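Home Talks Speakers Venue Contact

Speaker notes: Crates in a small store room
Miłosz Baran, afternoon session

Start slowly. Say good afternoon and thank Dénes Halász for the invitation. Mention that my English is sometimes slow, and people may stop me when a word is not clear.

First point. When I came to the Mészáros warehouse, we had 507 crates and we had them in many sizes. Every size was bought in a different year by a different person. You could not stack them, and when you wanted to put two together on a shelf, there was always a piece of empty place that was too small for anything. I would like the audience to think about their own shelves for a moment. Pause here.
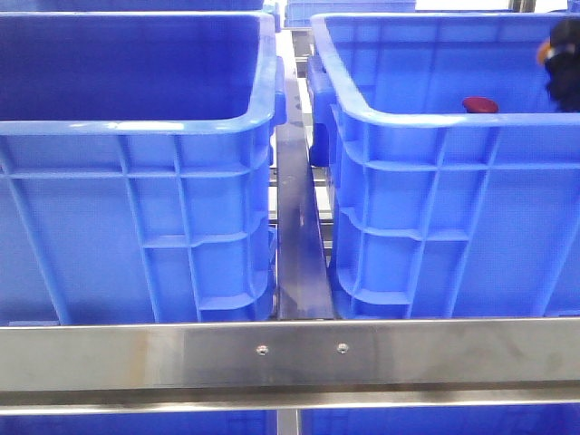 So we decided to buy one model only. It was not a popular decision. The people from the returns desk liked their old flat boxes, and I understand them, because in a flat box you see everything at once. We made a test of 7 weeks with the new crates before we sold the old ones. Tell the story of the lids (short version, the long one takes too much time).

Second point, money. Clellesetti gave us a price for 2000 pieces, which we did not need. We shared the order with Flullton, who have the same problem in their spare parts room. Do not show the price per piece, they asked me not to.

Third point, how to put the crate on the rack. Long side to the front, always. The picker can then reach the whole inside without turning his shoulder. We tried short side to the front in July and there were many complaints about the back corners.

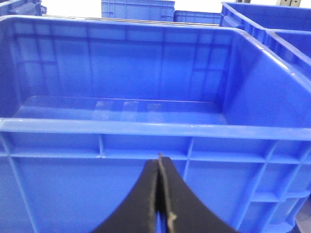 Labels are the part where I get the most questions, so speak about them longer. Our first labels were paper with glue, and we put them where there was place. After one month they were hanging down at the corners. The reason is simple when you look at the wall of the crate: it is a grid of ribs, with a ledge going across a short distance under the rim, and a label which lies over a rib has air behind it. Now we use a smaller label which fits between two ribs, and it is always in the same panel. Tandent prints them for us in a roll of 2877, please do not ask me why this number.

Fourth point, small things. A small part in a deep crate is difficult to find. We have a rule that small loose parts go in a bag, and the bag goes near the front wall. The rule is not kept every day. Ask the audience who has a better one, and write down the answers.

If there is time: washing. We wash with warm water and a soft brush, the ribs need the brush. Crates dry upside down on the rack.

Finish with my address on the last slide. Leave the microphone on the table for Dénes.

Related notes
Choosing a trolley for narrow aisles
Dénes Halász: Returns without tears
How we count stock at night

This site uses cookies to remember your settings. Accept Refuse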